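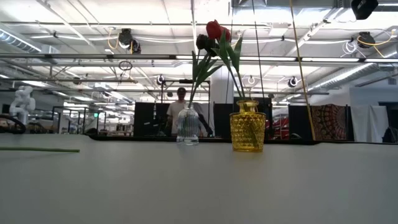
Learning to Live With Less Stuff on the Table

My grandmother's dining table arrived in April, and for a while I treated it like a parking lot. Mail, keys, half a loaf of bread, you name it. Then Eirini Chrysikopoulos came over for dinner and ate with her plate on her lap (she was very sweet about it!), and I knew I had to do something.

So I went to see Eyerusalem Lencho, who runs a tiny supper club called Negash out of her apartment. She feeds people at a table smaller than mine, and you never feel squeezed.

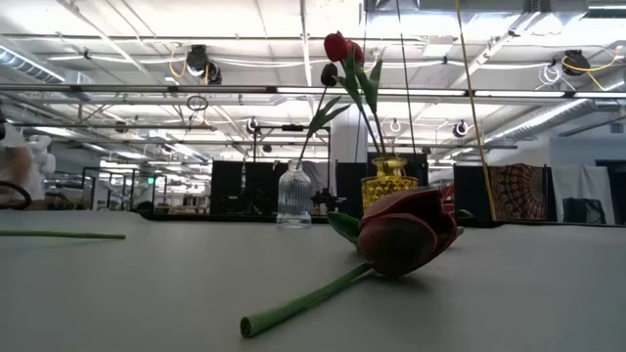 Her rule is that two things get to stay out between meals, and everything else needs a home within arm's reach. She keeps salt and a stack of napkins. I picked the butter dish and a candle, and the mail now goes in a drawer - a very full drawer, I'll admit.

The other thing she taught me was to eat there even when I'm alone. I used to have breakfast standing at the sink. Now I sit down with toast and the radio, and I've started liking mornings again.

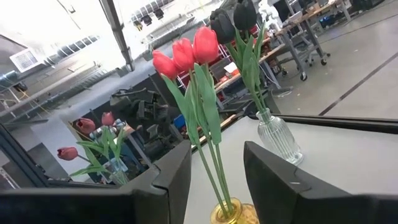 What if you don't have room for a real dining table?

A folding one is fine. Eyerusalem used a card table for 3 years, and put a nice cloth over it when people came.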